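31/10/2023

Course notes, week 6: Describing solids. Surfaces, edges and cross sections

These notes go with the Parisi workbook, chapter 4. Bring a ruler and a sharp pencil.

## 1. Flat faces and curved surfaces

A polyhedron is a solid whose faces are all flat polygons. Cubes, prisms and pyramids are polyhedra. Spheres, cylinders and cones are not, because each has at least one curved surface.

Many curved solids can be replaced by a polyhedron that is close enough for the job. The surface is cut into small flat pieces called facets. A sphere drawn with 20 triangles (an icosahedron) looks rough. With 1,000 facets it looks smooth at normal size. The measured volume also changes: if the corners lie on the true sphere, the faceted version is always a little smaller.

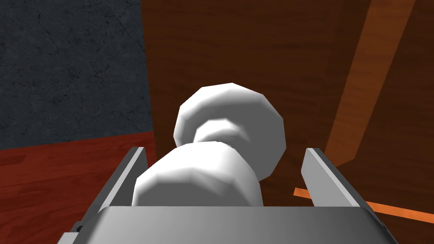
*Fig. 1. White dumbbell-shaped solid, computer rendering.*

## 2. Euler's formula

For any convex polyhedron, with V vertices, E edges and F faces:

V - E + F = 2

Check it on a cube: 8 - 12 + 6 = 2. Check it on a square pyramid: 5 - 8 + 5 = 2.

The formula also holds for many solids that are not convex, as long as they can be stretched into a ball without tearing. It fails for a solid with a hole through it, such as a picture frame. For one hole the right-hand side becomes 0.

## 3. Cross sections

A cross section is the shape you get when a plane cuts a solid. For a solid of revolution, every cut at right angles to the axis is a circle or a ring. The radius may grow and shrink along the axis. The place where it is smallest between two wider parts is called the waist.

To estimate volume from cross sections:

1. Divide the axis into equal lengths.
2. Find the area of the section at the middle of each length.
3. Multiply each area by the length and add the results.

Use more slices where the radius changes quickly. On the Pristlow vase in the workbook, four slices are too few and 22 give a good answer.
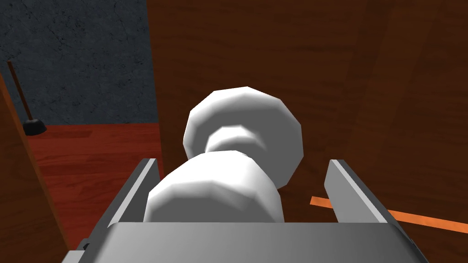

## 4. Problems

1. A convex polyhedron has 236 faces, all triangles. Find E, then V.
2. Sketch three different cross sections of a cube. One must be a hexagon.
3. Two equal spheres are joined by a short cylinder. Sketch the radius along the axis and mark the waist.
4. Read the Zardale sheet on prisms and do the odd-numbered items.

Show all working. Answers without units lose one mark.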